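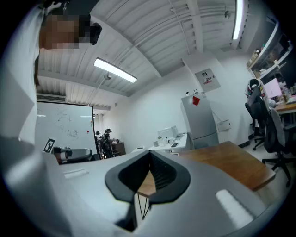
*White shirt, an ordinary working day.*

I have worn a white shirt to work for 19 years, and I want to speak against it.

When I started at Birkow, the office rule was one sentence long: white shirt, dark trousers. I was new in the country and I was glad for a rule so clear. I did not yet understand jokes at lunch, but I understood this. In the morning I could be correct before I opened my mouth. I still think this is the best argument for dress codes, and people who were born into the language of their office often forget it.

But a rule has a price, and the price is not shared equally. My colleague Walter Tello lived with his mother, who ironed. Sheyla Correa had two small children and a washing machine in the basement of another building. For Walter the shirt was nothing. For Sheyla it was an hour of every evening. When she came one morning with a coffee stain on the cuff, our manager spoke to her for ten minutes in the corridor. I do not remember that he ever spoke to anybody for ten minutes about their work.

The defenders say that a white shirt makes us equal. I believed this also. Then I learned to see the difference between a shirt from Vumell and a shirt from the supermarket, and after that I could not stop seeing it. The collar tells it first. A uniform that each person must buy alone hides very little. If the company wants us equal, it should pay for the shirts and also for the laundry.

There is also the matter of customers. We are told that they expect it. In my department we speak with customers by telephone. I once said this in a meeting, politely I hope, and Hernán Ríos answered that one hears the shirt in the voice. It is a beautiful sentence and I have thought about it many times, but I do not believe it. My voice is better when my neck is free.

I do not ask for shorts and slippers. I would keep two demands, that clothes be clean and that they be safe for the task, and leave the rest to grown people. Ngọc Tạ runs the Clidberg branch this way for 3 years already. Her staff wear sweaters in January and the telephones are answered.

My own white shirts I will probably continue to wear. I have seven, and they still fit.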